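Larnwood Tabletop Notes

A data card for people who want to know what they are downloading

Version 3. Maintained by Anneliese Rieger and Milagros Montes. Complaints about spelling go to Anneliese, complaints about everything else go to Milagros.

What this is

Larnwood is a collection of 2,162 short written notes on household objects put into, taken out of, or left next to other household objects. Most of the notes concern a bowl. If you were hoping for a wide survey of domestic life, the Haberkorn set has a sofa in it.

Each note is one to four sentences in plain English. It says what is on the table, which thing goes where, and anything a person would mention if asked by somebody in the next room. "Put the green block in the bowl" is a complete and perfectly good note. We have a lot of it, in a surprising number of wordings.

Why a bowl

A bowl has an inside, an outside and a rim, and people disagree about all three. Is a block leaning on the rim in the bowl? Marlene Campbell says yes if it would stay there during dinner. Shahab Mirzaei says no, and has written over 500 notes in support of his position. Both views are in the data, and the field called "writer" will tell you whose you are reading.

Files

notes.csv: one row per note
objects.csv: the names we use for things, and the names we gave up on
splits.txt: train, dev and test, by session
CHANGES: what it sounds like, with some grumbling

Columns in notes.csv

note_id: unique, not consecutive, please don't ask
session: all notes from one sitting share this
object: the thing being put somewhere
target: where it is meant to go
relation: in, on, beside, under, against, or unclear
text: the note itself
writer: a number from 1 to 6

Naming

The bowl is "wooden bowl" or "round wooden bowl." Earlier versions also had "salad bowl," "fruit bowl" and, for one long afternoon, "vessel." These were merged in version 2.

The green block is "green block." Writers kept calling it a bar, a brick, a stick and an eraser. The first three are still in the text field, where they do no harm. The object column always says "green block," whatever the writer was feeling.

Left and right are the writer's own left and right, facing the table. Hartmut Buschmann wrote his first session from the other side and those rows are flagged "mirrored." They are correct if you stand where he stood.

Known problems

"Next to" covers everything from touching to the far end of the table. We tried to split it and lost a week.

"Unclear" is overused in the earliest sessions, before we agreed that a writer is allowed to guess.

There are a few near-duplicate notes. Some are mistakes. The rest come from people saying the same thing about the same bowl, and we left those in.

Colors are by eye. One person's light tan is another person's "wood."

Using it

Split by session, never by row. A single sitting produces many notes about one bowl and one block, and a random split will make your results look much better than you deserve. The Brevadside notes can be added if you drop their "container" column first; it includes shelves.

The files are free for research and teaching. Please name the version you used, as the bowl rules changed between 2 and 3.

Green block, wooden bowl

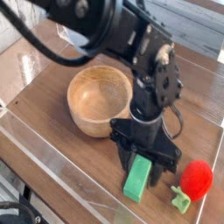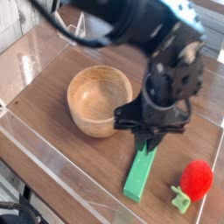

Gravia, 2024-09-26

Notes for this pairing use "green block" as object and "wooden bowl" as target. Where the block is on the table, the relation is "on" and the target becomes "table," even if everybody can see where the note is heading. Where a writer couldn't say whether it was resting on anything, "unclear" stands.

The next round of corrections goes in during October. Send row numbers with your corrections, please; "the one about the bowl" does not narrow it down.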